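3. Materials and Methods

3.1 Fabric selection

Plain-woven cotton was chosen as the main test material because its shrinkage behavior is well covered in earlier work and because it is the most common fabric in reusable household cloths. All fabric came from one supplier, Riedl, and was delivered in two rolls from the same dye lot. The weave was checked under a magnifier at both ends of each roll. A second fabric, a cotton and polyester blend sold under the trade name Claris, was included as a reference. The blend was expected to change less in size than pure cotton, and it served mainly to detect drift in the washing and drying equipment over the course of the study.

The fabric was left unrolled and flat in the conditioning room before cutting. Rolled fabric carries tension from winding, and part of that tension is released in the first hours after unrolling. If specimens are cut too early, this release is later counted as shrinkage. Earlier studies do not always report a resting period, and part of the spread between published values may come from this step alone.

3.2 Specimen preparation

Square specimens were cut along the grain with a rotary blade. Specimens were not taken from the strip next to the selvage, where the warp is denser and the fabric behaves differently. Each edge was finished with a narrow overlock stitch in polyester thread. Hemmed edges were tried in a pilot run in April and given up, as the folded hem shrank at a different rate from the single layer and pulled the corners inward.

Three pairs of reference marks were placed in the warp direction and three in the weft direction with a fine laundry-safe marker. The marks were set in from the edge so that the stitching would not affect the distance between them. A specimen with a smeared or faded mark was withdrawn and replaced by one from the same roll. Remarking was not allowed at any stage.

3.3 Washing

Washing was carried out in a front-loading machine (Ultov) with a fixed program. The load was kept constant with ballast pieces of the same cotton, and the specimens were spread through the load by hand. The final spin was set to 900 revolutions per minute. A powder detergent without brightener was used, dosed by mass. No softener was added, as softeners leave a film on the fiber and change the way the yarns slide over one another.

Each specimen went through 20 wash and dry cycles. Measurements were taken after the first, second, fifth, tenth and last cycle. The early cycles were sampled more closely because most of the relaxation shrinkage in plain-woven cotton takes place there – the later part of the curve is nearly flat and can be described with few points.

Water hardness was measured at the inlet at the start of each working day. No correction was made for the small day-to-day changes, and they are not discussed further.

3.4 Drying

Two drying methods were compared. In the first, specimens were laid on a mesh rack and left in the conditioning room until their mass was stable. In the second, they were tumble dried in a vented dryer (Wirkimier) with the outlet air held at 41 degrees Celsius. The dryer was run with the same ballast as the washing machine. Specimens were taken out as soon as the drum stopped, because cloth left in a warm heap takes on sharp creases that are hard to remove without ironing. Ironing was excluded from the protocol. It stretches the fabric in the direction of the stroke, and the amount of stretch depends on the operator.

Line drying was considered as a third method. It was left out because the weight of a wet specimen lengthens it along the hanging direction, and the effect could not be separated from the change caused by washing.

3.5 Conditioning and measurement

After drying, all specimens were conditioned flat, in a single layer, until two mass readings taken one hour apart agreed. They were then moved to a glass plate and smoothed by hand from the center outward without pulling. The distance between each pair of marks was read with a steel rule and magnifier. Two readings were taken by different operators, neither of whom had access to the other's sheet. Where the two differed by more than one scale division, the specimen was lifted, laid down again and measured a third time, and the median was used.

Dimensional change was calculated as the difference between the final and the original distance, divided by the original distance and given in percent. Negative values stand for shrinkage. The three values for each direction were averaged before any further analysis, so that the specimen and not the mark pair is the statistical unit.

3.6 Folding and storage between cycles

Storage between cycles receives little attention in the literature, although a fold held under load can leave a lasting line in a cotton fabric. Such a line shortens the distance between two marks if it falls between them. For this reason the cloths were folded loosely, without pressing the fold, and were never stacked. Figure 1 shows an orange cloth in the folded state on a flat white surface.

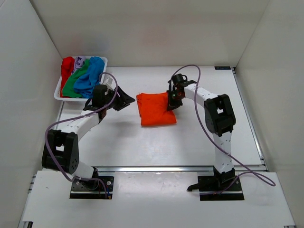
Figure 1. Folded orange cloth on the work surface.

3.7 Statistical treatment

Warp and weft values were analyzed separately. A mixed model was fitted for each direction, with fabric type, drying method and cycle number as fixed effects and specimen as a random effect. Cycle number entered the model on a logarithmic scale, which gave a better fit than a linear term in the pilot data. The interaction between drying method and cycle number was kept in all models, as it was the effect of main interest.

Confidence intervals were obtained by resampling whole specimens with replacement, using 2000 draws. Residuals were inspected by plot. Specimens with a damaged edge stitch were kept in the data set if all marks could still be read – removing them made no difference to the sign or the order of the estimates. Missing readings were not filled in.

3.8 Limits of the method

The protocol covers flat, single-layer specimens only. Sewn articles with seams, linings or several layers may shrink unevenly, and the values obtained here should not be carried over to them without further tests. Skew and bow were not measured. The feel of the fabric, which many users notice before any change in size, was also outside the scope of the study.

Data availability

The measurement sheets and the analysis script can be requested from Damian Berchtold. The sheets list every reading by operator, including those later replaced by a median.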